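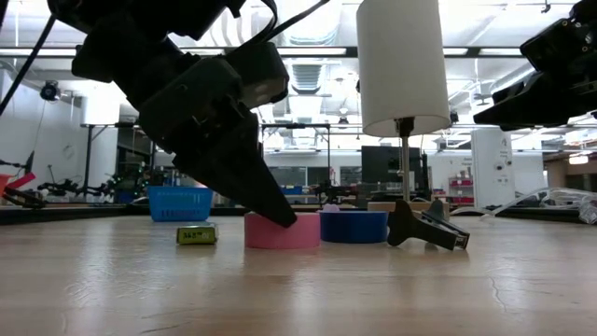 The county road office replied by telephone shortly after 6 this morning that the Hollum road would stay closed until the investigators had finished their measurements, and that no earlier hour could be promised. The caller added that the tow company had been told to wait at the east gate.

Thursday. The closure was entered in the log on that basis. Two vehicles, a pickup and a delivery van, met on the long curve below the Klinhom turnoff late last evening. All three occupants were taken to the hospital at Medura. One was released overnight. The other two remain there, and the ward desk reports both as stable. Families were informed before any notice was posted.

The first crew on site recorded light rain and standing water on the inside lane. This is the same stretch named in our spring letter to the road office, in which we asked for new edge markings and a lower speed limit. The answer received at the time was that the curve would be reviewed with the next paving contract. I have asked that the letter be attached to today's report.

The detour by way of Vokinano was signed before the school buses left. It adds 30 minutes to the trip into Medura, and the farm bridge along it is not suited to heavy trucks. Two drivers were turned back before 8 and given written directions to the state highway. A second sign has been placed farther out, at the grain scales, where there is room to turn.

Almost 600 feet of guardrail will need to be inspected, and the section nearest the culvert must be replaced. The supplier quoted $2000 for posts and hardware, without labor. The quote has been passed to the road office, as the rail is theirs.

At noon I met with both night crews. They had been on the road until nearly four and were thanked on behalf of the station. The extrication equipment was cleaned, checked and returned to service, except for one hydraulic hose that is to be exchanged. The older lamp failed again - the third entry for it this season - and has been withdrawn.

One lane was reopened under flag control at 2:40 in the afternoon. Traffic was orderly. The inside lane remains closed overnight, and the Vokinano signs are to stay in place until the road office calls.

Fuel delivery moved to tomorrow morning.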